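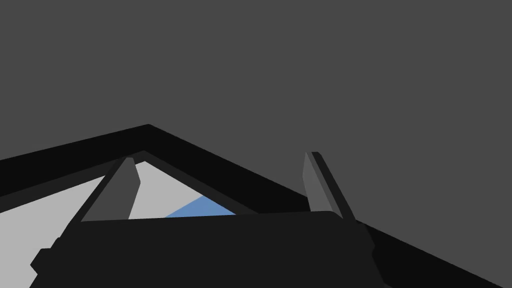

図1 手首側から見たグリッパと作業面(シミュレーション画面)。開いた二本の指の間、掌の縁の上に青いものが少しだけ見える。

ロボット工学概論 第6回配布資料
家事と現場作業は、もう機械に任せられるのか

前回の課題で「十年後に家からなくなる家事を一つ挙げよ」と書いたところ、洗濯物たたみが圧勝でした。気持ちはよく分かります。なお、この科目の前任者が残した古い配布資料にも同じ課題があり、そこでも洗濯物たたみが圧勝しています。洗濯物は今もたたまれるのを待っています。

1. 「できる」という言葉の整理

ニュースの見出しに「ロボットが皿を片付けた」とあるとき、確認したいことがいくつかあります。何回やって何回できたのか。皿は毎回同じ場所にあったのか。落としたときは誰が拾ったのか。三つ目は論文の本文にまず載りません。動画なら、画面の端に一瞬入る靴で見当がつきます。

この講義では「できる」を三段階に分けます。

デモ段階:一度できた。撮影もできた。
実験段階:条件を決めて繰り返し、成功率が出せる。
業務段階:人が見ていなくても続けられ、失敗したら自分で立て直すか、少なくとも静かに止まる。

家事で業務段階に達したものとして、毎年挙がるのは床掃除機です。洗濯機と食洗機を挙げる学生もいます。これは鋭い指摘で、どちらも部屋のほうを箱に閉じ込めてしまった機械です。皿を入れる人間が箱の外に残りました。

2. つかむ前の問題

図1に戻ります。明るい灰色の面があり、その外側を暗い縁が斜めに走っています。青い部分は三角形に見えますが、これが物体そのものの形だと思った人は、すでに一度失敗しています。下の部分は掌に隠れているので、立方体の角かもしれないし、面に描かれた色の領域かもしれません。この一枚からは決まりません。

人間なら首を少し傾けます。手首に視点を置いたロボットは、見る方向を変えるには腕ごと動かすことになり、縁が近ければ指をぶつける心配も出てきます。見るために動き、動くためにまた見る。講義の後半で扱う「能動的知覚」は、要するにこの面倒くささに付けた名前です。

指の本数にも注意してください。二本です。箱型の部品を挟むには十分で、濡れた茶碗と靴下にはまったく足りません。五本指の手を付ければ解決するかというと、今度は関節の数だけ故障箇所が増えます。

3. 現場からの例

Voltwood社の組立ラインでは、浅いトレイから部品を取り出して治具に置く作業を、二本指の腕で試しました。シミュレーション上の2000回の試行では成績がよく、報告書の表紙にも大きく書かれました。実機に移した最初の114回のうち、成功は71回です。割合にすると六割強。人間の新人なら面談になる数字ですが、機械の場合は「有望」と呼びます。

失敗の内訳で多かったのは、部品がトレイの縁に寄っている場合でした。指を下ろすと縁に当たるので、制御は安全のために止まります。止まるのは正しい動作です。正しい動作が続くと、ラインは動きません。結局、Westtonの工場では部品が中央に集まるようにトレイの底を少しすり鉢状にしました。賢くなったのはトレイのほうです。

家庭向けの例としてはSosulcombeの実証住宅があります。こちらは食卓の片付けが課題で、朝食後の食器を流しまで運びます。空の皿は運べました。半分残ったヨーグルトの器は、運べたと言うべきかどうかで担当者の意見が割れ、床を拭いたのは担当者です。

4. シミュレーションとの差

図1のような環境では、照明は均一で、面には汚れも模様もありません。学習には都合のよい世界です。実際の作業台には反射があり、油があり、昨日のテープの糊が残っています。この差を埋める方法として、次の二つを覚えてください。

ドメインランダム化:色、明るさ、摩擦、カメラ位置などをわざとばらつかせて学習させる。現実も「ばらつきの一つ」に見えてくれることを期待する方法。
実機データによる追加学習:現実で少しずつやり直す。効果はあるが、時間と指先のゴムが減る。

Malýのベンチマークは、この差を測るために同じ作業をシミュレーションと実機の両方で行わせます。採点表に「人の介入回数」という欄があるのが良心的です。発表スライドではよくこの欄が消えます。

5. 小課題(次回の冒頭に提出、A4一枚)

(1) 自宅の家事を一つ選び、前述の三段階のどこにあるかを書く。根拠も書くこと。「動画で見た」は根拠に含めません。
(2) その家事で、対象物が手や容器の縁に隠れる瞬間を一つ挙げ、自分がふだんどう対処しているかを書く。何もしていないと思った人は、もう一度やってみてください。
(3) 機械を変えずに環境のほうを変えて楽にする案を一つ。費用は気にしなくてかまいませんが、「家事をやめる」は昨年多数提出されたため、今年は受け付けません。

補足:次回は把持計画を扱います。教科書の該当章のうち、摩擦円錐の節を先に読んでおくこと。図がきれいなので眠くなりますが、5月の小テストはそこから出します。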